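The Great Soft Toy Reckoning, or what I did with my long weekend

Tuesday, September 3, 2024

So I had big plans for Labor Day weekend. There was going to be a hike. There was going to be potato salad, made by me, with the good mustard. Instead I spent the better part of two days sitting on the floor of the spare room sorting through every soft thing we own, and I have opinions now, so you get a blog post.

It started with the blanket chest. If you've been reading a while you may remember the chest, which came from my aunt and weighs as much as a small horse. It lives at the foot of the spare bed and for years it has been the place where things go when I don't want to decide about them. Extra quilts, the scratchy afghan, a sleeping bag with a broken zipper, and under all that, a whole layer of plush. I had forgotten about the plush! I opened the lid on Saturday morning looking for a heavier blanket (our guest in October feels the cold, more on her in a minute) and a stuffed radish looked up at me.

I should explain the produce. Some people collect bears. In this house it's fruit and vegetables, and it's my brother-in-law Nestor Lagman's fault, because he brought back a little carrot from a work trip years ago and I made too much of a fuss over it. You know how that goes. Make a fuss once and you get a vegetable every birthday for the rest of your life. I love them, I really do, but they pile up, and they had been squashed flat under quilts for who knows how long, and a couple of them smelled like the inside of a suitcase.

So I pulled everything out. All of it, onto the floor, in a heap. I do not recommend this if you have a dog. Ours took off with a pea pod and I didn't see it again until Sunday night.

My first idea was to be strict. I read one of those decluttering books last winter (borrowed from Chanida Kaewkla, who has a very calm house) and the method was that you hold each thing and make a quick decision, yes or no. Well, I held the radish and said yes. I held an eggplant and said yes. I got through most of the heap and the no pile was one sad sock that wasn't even a toy. Then I tried sorting by size, which made a nice row but didn't solve anything. In the end I went and made coffee and came back and sorted them by whether I could remember who gave them to me. If I could, it stayed. If I couldn't, it went in the bag for the neighborhood swap. That worked much better for me than the quick decision thing, and I ended up with a decent bag, and only went back into it once to rescue a mushroom.

Then the washing. Here is what I've learned about washing plush, and if you know better please leave a comment because I'm making this up as I go. I put them in zippered mesh bags, two or three to a bag, cold water, the gentlest setting on the machine, and hardly any soap. The big lesson from last time was hardly any soap. I used the normal amount once and the carrot was stiff as a board for a month. No dryer either. I tried the dryer with a peach and the fuzz went all matted and crunchy and it has never been the same. They go out on the rack on the back porch with a clean towel under them, and I turn them over whenever I walk past. The thick round ones take forever. You think they're done, and then you give them a squeeze and the middle is still damp, so back out they go.

While all that was drying I had a look at the room itself, and oh dear. The spare room has been sliding toward storage for a long time. There was wrapping paper behind the door, a box fan, three empty picture frames and a bag of bags. I moved most of it to the hall closet, which just means I'll be writing this same post about the hall closet next year. I wiped down the windowsill and vacuumed under the bed and found an earring I'd given up on in the spring. I also finally got rid of the lamp with the short in it. My husband had been saying he'd fix it for as long as we've had the dog.

Now, the baskets. I am a basket person and I make no apology. My feeling about toys, or really about anything small and lumpy, is that a lid is the enemy. Once there's a lid you put something on top of the lid, and then something on top of that, and that's how you end up with a radish in a blanket chest. I want an open top, and holes in the sides so the air gets through, and I want it light enough to move with one hand. I don't care for wicker, it snags the fuzz. Fabric bins are pretty but ours all slumped over inside a month. Plain white plastic is cheap, it wipes clean, and it goes with whatever sheets are on.

And I do all the sorting on the bed. I started out on the floor like I said, but my knees gave notice by lunchtime on Saturday, and a made bed with nothing on it but the pillows and one flat sheet of color is the best worktable in the house. You can spread out, you can see what you've got, and if something rolls away it only rolls as far as the pillows. 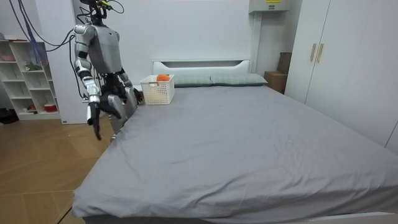
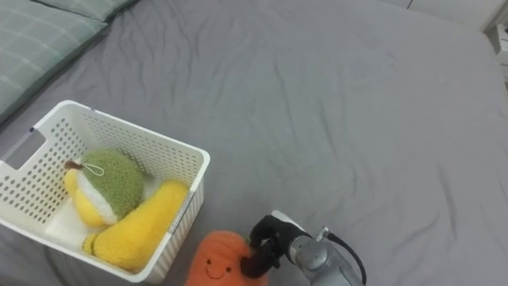

The guest in October is Ruoxi Zou, my roommate from way back when, and she's coming for a whole week with her little girl, who is four and has never stayed with us before. I've been fretting about what a four-year-old does in a house with no kids in it. We have a yard and a dog, and after that we have a lot of breakable plates. So the produce is going to work! I want a few of them waiting in the room when she walks in, easy to grab, nothing she has to ask for. That little orange fellow with the stitched smile, lying right beside the basket in the second picture, is exactly the sort I mean, a face like that is half the battle with a shy kid. The ones with long necks and funny shapes are good too because you can make them talk. I've been practicing voices for the eggplant and my husband has asked me to stop.

I'm less sure about where everything should live once the bed is being slept in. The chest is out, I've learned my lesson there. The top of the dresser is too high for her. I'm leaning toward the floor on the window side, tucked in next to the wall, except that the dog will treat it as a buffet. Maybe the low shelf, if I move the cookbooks I don't cook from. Ruoxi tells me her daughter sleeps with at least four animals and arranges them herself and will not be helped, so it may all be out of my hands by the first bedtime anyway.

Other bits and pieces from the weekend: the scratchy afghan is going to my sister, who claims to like it. The sleeping bag zipper is past saving, I tried pliers and a pencil and some language. I did find the heavier blanket I went in for, at the very bottom of course, the blue one with the satin edge, and it's airing on the line as I type. One corner of the satin has come unstitched and I'd like to get that done before company comes, but I've been saying that about the kitchen curtains too.

The swap bag goes out on Saturday. If you're local and you want a plush artichoke with one slightly loose leaf, speak up in the comments before then and I'll set it aside for you. I still owe everyone the potato salad recipe, and I'll put it up as soon as I've bought more of the mustard.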